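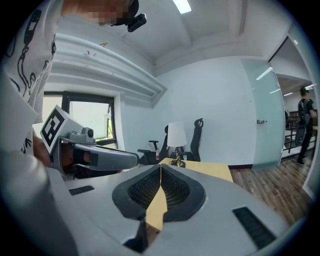

**Do treadmill steps count the same as outdoor steps in a team walking challenge?**

Posted by plutska, 27/12/2024

My workplace is doing a winter walking challenge and I'm on a team of 4. We log steps in the Grunero app, which turns the total into miles and moves the team along a map. The rules page says "all walking counts" and then, further down, says that indoor walking "should be entered by time." I do nearly all my walking on a treadmill until the sidewalks are clear, so this matters to me.

What I'm seeing is that my phone gives me a lot fewer steps on the treadmill than it does outside for the same amount of time. Last night I walked 96 minutes in two sessions and the phone recorded 406 steps. That can't be right. The treadmill screen shows distance but not steps. I walk at a slow pace, hold the rail with one hand and keep the phone in the cup holder so I can watch something.

Should I enter the time, the distance, or whatever the phone says? And if I enter the time by hand, does the app add the phone steps on top? I don't want my team to get extra credit by mistake.

---

**Prukusik**

The phone is in the cup holder, so it isn't moving. It counts steps from motion. The 406 is probably you walking to and from the treadmill with it in your hand. Put it in a front pocket or a waist belt and the number will go up a lot.

A watch has a similar problem if you hold the rail, because your arm stays still. I clip a cheap pedometer to my waistband for indoor days and type in the number afterward. It reads a little low when I walk very slowly, but it's close enough for a challenge like this.

On entering by time: in our challenge last August the organizer gave us a chart with so many steps per minute for slow, medium and fast walking. Ask yours if there is one. If there isn't, pick one method and use it the whole way through so your days can be compared with each other. Switching back and forth is what makes a log look strange.

If you want to work out your own number, walk for 2 minutes at your usual treadmill speed and count every time your right foot lands. Double it, then divide by the minutes. Do it again on another day and see if you get about the same. After that you only need to write down your time. You'd have to redo it if you change the speed or the incline by much.

---

**lambrakis**

just put in the miles from the treadmill. thats what we do and no one has ever asked

---

**walks_after_supper**

I'd be careful with the miles if your treadmill is older. Ours at home had a loose belt and the distance was off for a long time before we had it looked at.

As for your second question, in my version of the app a manual entry does get added on top of the phone steps for that day. It doesn't replace them. Open the day, tap the total, and you'll see two lines, one for the phone and one for what you typed. You can swipe the phone line away if it covers the same walk. If you also walked outside that day, leave the phone line alone and only enter the treadmill part by hand. Leave the phone in the cup holder in that case, or it will count the treadmill walk too.

Check this before the weekly total closes. Ours locked at midnight and after that only the organizer could change anything.

---

**plutska**

Thanks. I found the two lines and took out the phone one for last night. I've emailed the organizer to ask for the chart. For now I'm going to do the right foot count and use that.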